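Fruit imports through Votholm rise as storage rules change

November 11, 2018

The port of Votholm handled 2829 tonnes of fresh fruit in the season that closed in April, according to figures released by the harbour office. Citrus made up 948 tonnes of the total and stone fruit 677 tonnes. The rest was mostly apples and pears.

The office has also published revised storage rules for wholesalers renting space in the Flavden cold store. Mixed loads must now be kept in separate bays, and the temperature of each bay must be logged every two hours. Citrus may no longer share a bay with apples or pears.
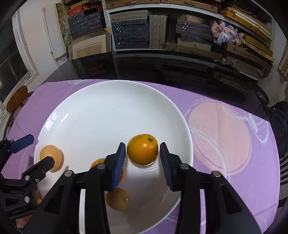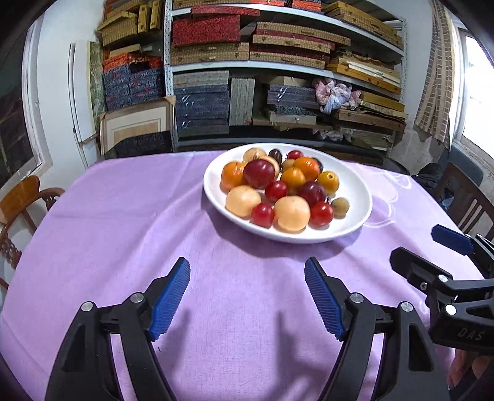
Retail displays are outside the scope of the rules. Margit Szénási, who drafted the text for the harbour office, said the limits apply only up to the point of sale, and that shops and households may go on mixing fruit as they wish. An orange fruit in a white bowl with others, or a heaped oval plate on a table, falls under no restriction. Stock returned from shops to the cold store will be treated as a new load and must be sorted before entry.

Two importers, Nyitrai and Pernance, have asked for a longer changeover period. Both currently rent single bays and would need a second to comply. The harbour office said requests for extra space will be dealt with in the order received. Rental charges are unchanged. Application forms are available from the office counter at the east gate.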